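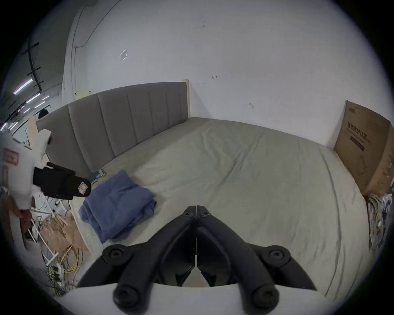
Mimness:ベッド上の布操作における把持点推定の中間結果

Mapplebeckグループでは、手持ちグリッパーで収録した動作データから布の展開と折り畳みを学習する手法Mimnessの開発を進めている。前号では収録手順を扱った。今号では、8月に固定したデータセットによる学習結果と、把持点推定に関する知見を報告する。

収録済みのデモンストレーションは3,953件である。1件は、布に最初に触れてから最後に手を離すまでとした。対象はTシャツなどの柔らかい布製品で、作業面には机ではなくベッドのマットレスを使う。マットレスは沈み込むため、指先を面に押し当てたときの接触高さが一定にならない。机上データだけで学習した方策では、指が布の上を滑るか、下のシーツまで挟むかのどちらかに失敗が集中していた。

Mimnessの入力は、左右のグリッパーに付けた広角カメラの画像、指の開き量、および頭部側カメラの画像である。出力は両手の相対姿勢の系列とし、7ステップ先までをまとめて予測する。ベッド枠を基準とする絶対座標は使わない。ベッドの位置や向きを変えるたびに座標系を合わせ直す作業が不要になり、収録場所の移動も容易になった。

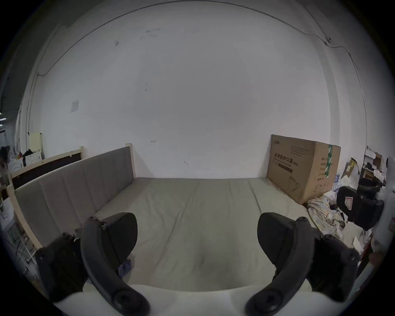
広角画像を採用した理由は背景の扱いにある。布を持ち上げると画面の中央が布で覆われ、狭い画角のレンズでは自己位置推定に使える特徴点がほとんど残らない。周辺部に壁の継ぎ目や家具の輪郭が入っていれば、推定は途切れにくい。一方、周辺部は歪みが大きく、校正誤差がそのまま姿勢誤差に現れる。校正を担当するコリン・エルウッドは、補正後の画像を学習に渡すのをやめ、魚眼画像をそのまま入力して補正は自己位置推定の側だけで行う構成に改めた。補正による周辺部の引き伸ばしがなくなり、布端の検出漏れが減少した。

把持点の教師信号には、指が閉じ切った時刻の画像を使い、そこから時間を遡って同じ点を追跡する。人手による注釈は評価用データに限った。追跡が失敗しやすいのは、布が自重で垂れて手前の層が奥の層を隠す場合である。該当区間は信頼度を下げて損失の重みを小さくしており、削除はしていない。削除した版では、持ち替え動作の再現性が明らかに悪化した。

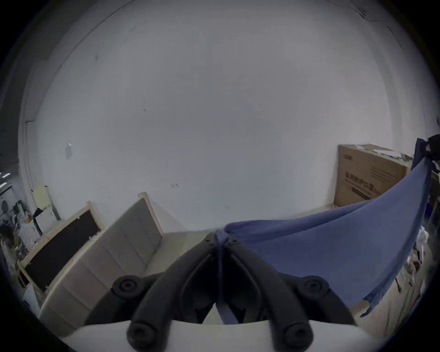
グリッパー搭載カメラの視点。左右の指先で青い布の一点をつまんでいる。

評価はFernhamの試験室で実機を用い、Tシャツの裾を両手で把持して広げる課題を100試行行った。成功の条件は、裾の両角を保持し、かつシーツを挟んでいないこととした。比較対象は、把持点の教師信号を除いた版と、頭部側カメラを除いた版の二つである。

把持点の教師信号を除くと、片方の角は取れても、もう片方で角から内側に寄った位置をつかむ例が増えた。頭部側カメラを除いた版では、最初の把持には大きな差がなく、2回目以降の位置決めで差が開いた。手元の画像だけでは、布全体のどの辺を持っているかを判別できないためと考えられる。 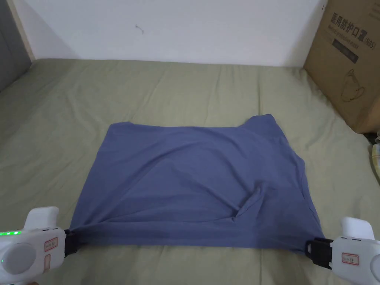
裾を引く力の配分にも課題が残っている。両手の間隔を広げすぎると布が張ってマットレス上を滑り、狭いままでは中央のしわが取れない。現行の方策は間隔を画像だけから決めており、生地の伸びやすさを区別できない。ジョアン・アクロイドの班では、指の開き量の微小な変化を張力の代用として入力に加える版を準備中である。力覚センサーの追加は、手持ち収録時の重量が増えるので見送った。

失敗は3種に分類して記録している。シーツの巻き込み、層の取り違え、持ち替え時の落下である。層の取り違えは学習データを増やしても減り方が鈍く、裾の前身頃と後ろ身頃が重なった状態で特に多い。指を差し入れる角度を変えたデータを追加し、件数による効果と切り分けて調べる。

データ形式の変更点は次のとおり。
・左右のグリッパーの時刻は、頭部側カメラの時計に統一する。
・校正ファイルは機体ごとではなく収録回ごとに保存する。
・旧形式のデータはClurkuvgateの変換スクリプトで読み込める。ただし指の開き量の符号が逆になるので、変換後に確認すること。

次号では、張力の代用入力を加えた版の結果と、裏返しのTシャツを対象にした試験の経過を掲載する。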